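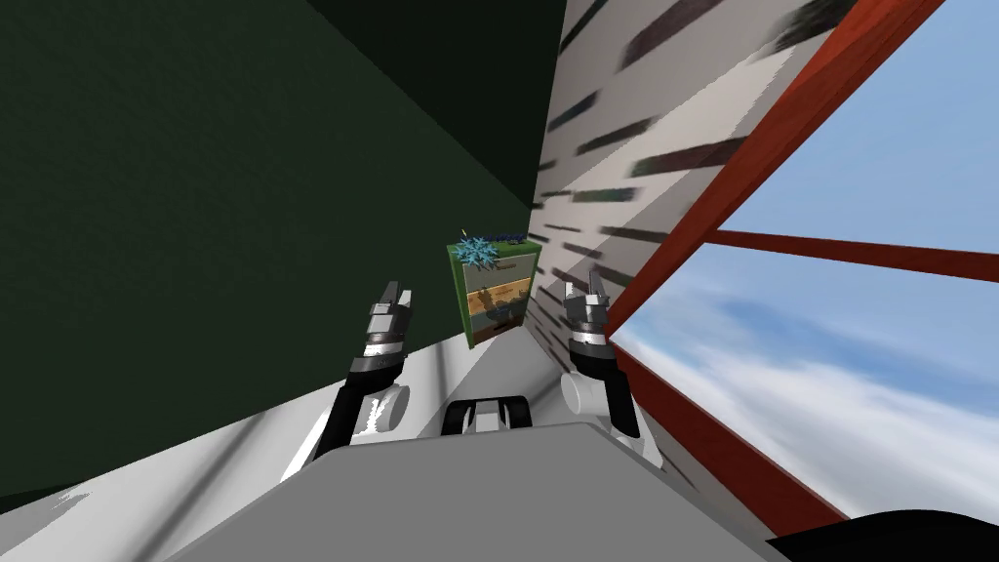

Progress report, December
Clullow two-arm cell, Hirngate

Great month for the cell! Raili Tuominen finished the new gripper alignment routine, and we ran it 727 times in simulation before touching the hardware. The old one took 16 minutes per arm and the new one takes 92 seconds, which still makes me grin. Both wrists have been regreased, and the next service is due at 3,000 hours. Still open: the left elbow cable, on order from Pelkonen. We'd love to show you the routine at Clanmont.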